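Door gasket (washing machine)

From the Dukcombe Household Reference

The door gasket, also called the door seal, boot or bellows, is the flexible rubber ring that joins the outer tub of a front-loading washing machine to its front panel. It keeps water in while the door is shut. It also collects lint, hair, coins and detergent residue, and a small trade in remedies has grown up around cleaning it, much of it poorly supported.

Construction

Most gaskets are moulded in one piece. The front lip is held to the cabinet by a wire or spring band, and the rear lip is clamped to the tub. Between them is a fold that lets the tub move during the spin without tearing the rubber. The drum itself does not touch the gasket in normal use. Grey is the usual colour, and darker rubber is often sold as "antibacterial". Sellers seldom say what was tested, or for how long, and the word should be read with some care.

Water after washing

A little water left on the rubber at the end of a cycle is normal. The lower fold often holds a spoonful or two, and many gaskets have small drain holes there, which block easily. Drops and streaks on the ring do not point to a leak. A leak is more likely if water reaches the floor, or if the rubber is split where it meets the glass.
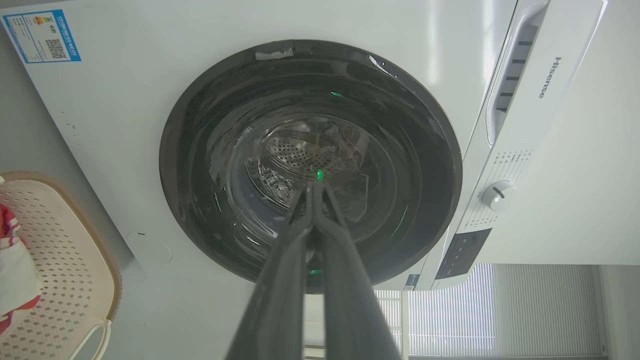 Leave the door open and the smell goes, Bianchini wrote in the notes to the second edition, and everything else is shopping. This is probably too blunt. Leaving the door ajar helps the rubber to dry, but it does little for residue already lodged in the fold, and it is poor advice in homes with small children or cats unless the door can be secured.

Cleaning methods

Wiping the ring with a damp cloth, with the fold pulled back, removes most loose matter. Beyond this, opinions differ:

Vinegar. Widely recommended, though repeated use is said to harden some rubbers. Several makers' manuals advise against it.
Bicarbonate of soda. A mild abrasive when used as a paste. Claims that it "draws out" mould are not explained by those who make them.
Diluted bleach. Can lighten black spotting. It must never be mixed with vinegar, a warning missing from a surprising number of household tips.
Hot empty wash. Useful against grease and softener build-up in the drum, less so against marks already in the rubber.

The Borby survey, a postal questionnaire answered by 188 households out of 759 approached, is often quoted as proof that a monthly hot wash prevents mould. It asked only whether people were "satisfied" with their machine, and had no group for comparison.

Seal conditioners

Products such as Skaka, a spray sold in 200 ml bottles, are said to restore softness to ageing rubber. No independent trial has been traced. The label promises results in 16 washes, by which time regular wiping alone might account for any change.

Replacement

A torn or perished gasket cannot be reliably patched. Fitting a new one usually means removing the front band and, on some models, the whole front panel. Black staining alone is not a fault and does not by itself call for a new part, whatever the repair quotation may suggest.

See also: Detergent drawer; Drain filter; Fabric softener (disputed benefits)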